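夹爪评审会纪要（未获通过的那一版）

公司让我写一份夹爪选型报告，限八页以内。我写了四版，前三版都因为“情绪过多”被退回来。下面是第四版，退回的理由是“文体不明”。我把它贴在内网的文学角，那里的点击量一向比技术文档高。

事情要从四月说起。Groleo 的销售抱着一只白箱子来到我们实验室，箱子里垫着海绵，海绵里躺着一只三指爪。他把它取出来的时候动作很轻，像是在产房里。他说这只爪子可以抓鸡蛋。做夹爪的人都说自己可以抓鸡蛋，我入行这些年，还没见过哪个客户的仓库里是靠抓鸡蛋挣钱的。

我们的客户叫 Tranddale，做旧衣回收。他们的要求写在合同附件里，一共一句话：把衣服装进袋子。这句话谁都看得懂，所以没有人为它多报一天工期。

Groleo 的三指爪抓鸡蛋确实好看。轮到抓衣服，它先抓住了衣服，然后抓住了桌子，然后认为这两样东西是一回事。销售蹲下来看了一会儿，说桌子的表面处理可能需要优化。我把这句话记进了报告，第一版就是因为它被退的。

第二家是 Boyer，送来的是吸盘。吸盘对付纸箱毫无问题，对付一件棉衣服，就好比用吸管喝一碗面。它吸了很久，气泵的声音越来越悲壮，衣服一动不动。Boyer 的工程师比较诚实，吃午饭时对我说，他们的产品对透气的东西有一点“哲学上的困难”。我问能不能写进报告，他说最好不要。第二版我写进去了。

第三家没有派人，只寄来一封邮件，说他们的软体爪正在做品牌升级，升级期间暂不接受比较。

于是剩下我们自己的那一对平行爪，两根指头，一开一合，没有什么好吹嘘的。装在手柄上，人拿着就能干活；手怎么动，记录就怎么留。组里的人管它叫“钳子”，开会时叫“手持式末端执行方案”。它的外壳是墨绿色的，上面嵌着几只铜圈，有位来参观的领导弯腰看了半天，问铜圈是不是装饰。我说是。那天我很累。

控制器用的是 Clustero，花了387块，是全套设备里唯一没有人来推销的东西，也是唯一没有出过毛病的东西。我在报告里给它写了一句表扬，评审意见是“缺乏对比依据”。我又去找对比依据，找到一台报价4,000的，样子威风，风扇响得像要起飞。插上电以后它要求联网，联网以后它要求更新，更新以后它祝我工作愉快。我把它放在窗台上，压着一叠没报销的发票，这项工作它完成得很稳定。

接下来就是比较。说是比较，其实是我一个人站在小桌子前面，一手一只钳子，左边捞衣服，右边对付布袋。戴着这副行头站久了，人会产生一些想法。比方说，我有两只很好的手，从小就会把衣服装进袋子，我母亲为此没有表扬过我一次。现在我把这两只手占住，让它们去握两只只会一开一合的东西，再用后者去做前者本来就会的事，而公司为此给我发工资。

布是一种很有主见的材料。你夹它的一个角，它把整个身子都交给你；你以为夹住了整件，它只给你一层。袋口也一样，看上去是张开的，等钳子到了跟前，两片布又贴在一起，像两个刚刚还在说我坏话的同事。我试过从上面进，试过从侧面进，也试过趁它不注意的时候进。最后一种办法没法写进操作规程。

攒到592条记录的时候，项目经理来问进度。他看了看桌子，又看了看我，问哪一只手更好。我说两只是一样的型号。他说那报告里总得有一个赢的。我说那就右手。他点点头，在本子上写：右手方案领先。这件事后来传到 Tranddale，对方回信询问右手方案可否单独采购。

第三版就写到这里，情绪确实多了一些，我承认。

到了七月，公司说评审会必须开，材料里少讲道理，多放图。我把文字删到只剩标题，标题是《关于把衣服装进袋子》。会议室的投影仪偏黄，白衣服放上去像陈年的，后排有人问是不是做过老化试验。我说做过。那天我也很累。

会上放的图是这几张：

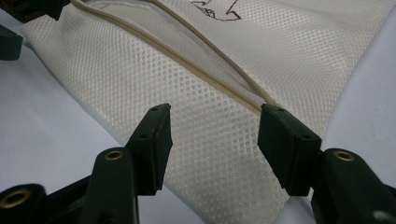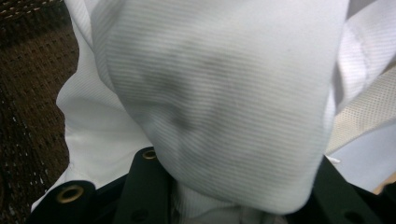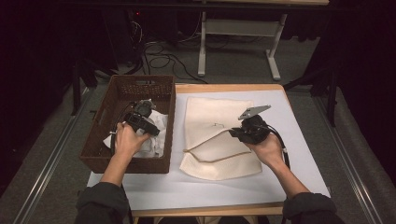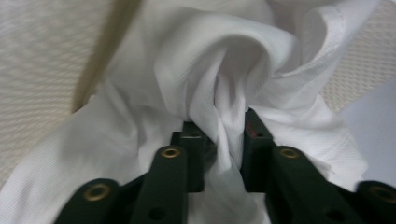
平行爪试用，白色织物与米白色袋料。第三张为双手各持一只时的桌面全貌，其余为爪端近景。

评审结论当天下午就出来了：原则同意，建议再找几家三指爪看看。我回到实验室，白箱子已经放在门口，上面贴着 Groleo 的新名片。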